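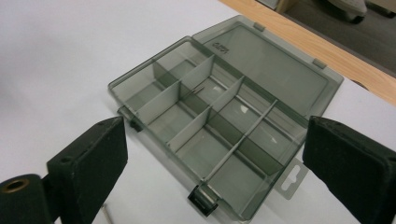 Ticket 731 – kitting cell, Purada line
Status: reopened (sorry!)

Hi again. The arm is still skipping pins on the small-parts boxes. It did 14 boxes this morning and I had to finish 4 of them by hand. The Sokness screen says "kit complete" every time, so the short ones go straight down the belt to Filali unless I catch them.

Tried so far:
- restarted the cell, no change
- re-taught the pick position like you said, good until break and then back to skipping
- swapped to the clear boxes from the old stock, and it got all 7 right!

So my money's on the tinted plastic. Those compartments are see-through and a pin in there is hard enough for me to spot, and I've been packing these since before we had the arm.

One more thing while I've got you – my job on this line is now mostly watching, and I don't mind that (my wrists are thrilled), but I can't pause the cell without a lead's login. Could Dradavow give operators a hold button? By the time I find a lead, two more boxes have gone.

Update, 2:40 pm: put a sheet of dark paper under the box. Better, still missed one. Leaving the ticket open.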